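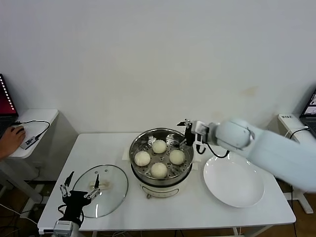 Jidell electric steamer pot, cream - my review after one winter

I bought this pot in the small Jidell shop in Tirnville, for 90 dollars with the glass lid and the steel steamer basket in the same box. There is also a version without the basket for less money, but then you have only a pot, and I already have pots. I live in a rented room with a shared kitchen, so for me it was important to cook at my own table and not wait for the stove.

I use it mostly for steamed buns. Four buns of medium size go in the basket, and I would not try five. They grow while they steam, and if they touch each other the skin tears when you separate them. I put them in a diamond, one at the back, one at the front and one on each side, and in this way the steam comes up between them through the small holes. With frozen buns I steam 10 minutes after the water boils. For fresh dough I need longer, and I leave the buns with the lid closed for 2 minutes after I turn off the heat, so they do not fall flat.

The control is one round knob on the front of the base. I like this very much. My previous steamer, a Vurnico, had touch buttons which stopped to obey when my fingers were wet. The knob you can turn with a wet hand or even with the side of your hand when you hold something. What I do not like is that the marks around it are printed very thin, and in the evening I have to bend down to see where it stands.

The lid is clear glass with a metal rim and has two small vent holes near the edge. You can check the buns without opening, at least in the first minutes, later the glass becomes foggy. Please turn the holes away from you before you lift it. The manual mentions this only on the last page, in small letters, and I learned it earlier than I read it. When I take the lid off I lay it flat on the table at the left side, and the plate waits on the right. It needs space, this cooking. If your table is narrow, measure first.

About the plate: take a big one, wide and shallow. I used a soup bowl in the beginning and the buns at the bottom became sticky. On a wide plate they lie apart and the bottoms dry a little. I move them with long tongs, because the wall of the basket is rather high and the fingers come too close to the steel.

Cleaning is easy for the basket and less easy for the base. The basket I wash with a soft brush, and if some dough stays in the holes, I soak it one hour. A round of paper under each bun prevents this, I buy the Rakena ones. The base must not go under the tap. I wipe it inside with a cloth and a spoon of vinegar, because the water in Tirnville is hard and leaves white spots. The cream color outside is still clean after these months - I expected it to turn yellow near the knob, but it did not.

I kept a small list on the fridge and until March I have made 127 buns, also dumplings, corn and pumpkin. Fish I made one time on a Wednesday and the smell stayed in the lid until the weekend, so I do not repeat it.

Small complaints: the cord is short, and a second basket is sold only separately and was out of stock both times I asked.

I would buy it again for one or two persons. For a family it is too small, the second round of buns is ready when the first is already cold.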